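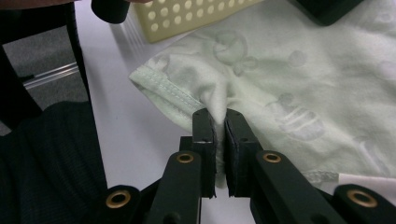
Does the Flinix steamer replace an iron?
For most everyday clothes it will do the job. For a sharp crease in trousers or a stiff shirt collar you will still want an iron and a board.

Flinix Hand Steamer
Price: £92 including VAT
In stock

The Flinix is a small mains-powered steamer for clothes, curtains and bedding. It heats up quickly, fits in an overnight bag and can be used with the garment on a hanger or laid on a table over a folded towel. We have sold it since the Maillard model was dropped, and it takes the same brush and the same filling cap, so if you still have those in a drawer they will fit.

What is in the box
Steamer with fixed cable
Water tank
Clip-on fabric brush
Filling cup
Heat-proof glove (left or right hand)
Cotton storage bag
Printed instructions

Specification
Power: 900 W
Tank capacity: 185 ml
Weight without water: 477 g
Voltage: UK mains only
Steam settings: low and high
Plug: three-pin, moulded
Colours: grey or cream
Guarantee: two years

Filling and starting
Take the tank off by pressing the catch at the back. Fill it to the line with cold tap water and push it home until it clicks. If your water is hard, use half tap water and half distilled. Do not put in scented water, starch or vinegar while the steamer is in normal use.

Plug in and wait for the light to stop flashing. Point the head away from you and hold the trigger down for a few seconds. The first burst often carries drops of water, and it is better for them to go in the sink than on a blouse.

Using it on different fabrics
Check the care label first. If it says do not steam, leave it alone.

Cotton and linen: High setting. Pull the cloth gently from the hem with your free hand and work from top to bottom. Linen comes out best if it is still slightly damp from the wash. Heavy linen may need a second pass from the inside.

Wool: High setting, with the head held just off the cloth. Let the garment hang until it is dry before you put it away — damp wool on a thin hanger will mark at the shoulders.

Viscose and polyester: Low setting, and keep the head moving. Turn the garment inside out if it has a print.

Silk: Low setting, from the inside only. Try a seam first. Silk can show water marks, so empty the first burst into the sink as described above.

Velvet: Steam from the back and brush the pile once it has dried.

Do not use the Flinix on suede, leather, waxed jackets or anything with a plastic coating. Never steam clothes while someone is wearing them.

Cleaning and limescale
Empty the tank after use and leave it off to dry. Wipe the head with a damp cloth when it has cooled completely.

If the steam becomes weak or leaves white specks, the steamer needs descaling. Use Ernier descaling liquid, mixed as shown on the bottle, and run a full tank through on high over a sink. Follow it with a tank of plain water. In a hard water area, do it once a month if you steam most days. The small filter under the tank can be rinsed under the tap. Replacement filters are sold in pairs.

Spare parts and extras
Filter, pack of two
Fabric brush
Water tank
Heat-proof glove
Ernier descaling liquid
Over-door hanging hook

The hook is made for us by Illholm and fits standard internal doors. It holds a winter coat, but please do not hang more than one on it.

A note from the workroom
We use two of these in our own alterations room, mostly on finished hems and linings. Benedita Pinheiro, who runs the room, keeps hers on low nearly all the time and only switches up for curtains. Her advice is to do the collar and cuffs first, then the sleeves, then the body, and to leave the piece hanging for ten minutes before folding it.

The tank is small. You will get through a couple of shirts before it needs filling, so for a whole week's laundry you may be happier with a floor-standing model. We are glad to talk through either one by phone or at the counter.

Delivery and returns
Orders placed before 2 p.m. leave us the same working day. In December please allow an extra two days. Unused steamers can be sent back within 30 days in the original box. For hygiene and safety reasons we cannot take back opened descaler.

The shop counter is open late on Thursday, and you can bring in a steamer for checking without an appointment. Please empty the tank first.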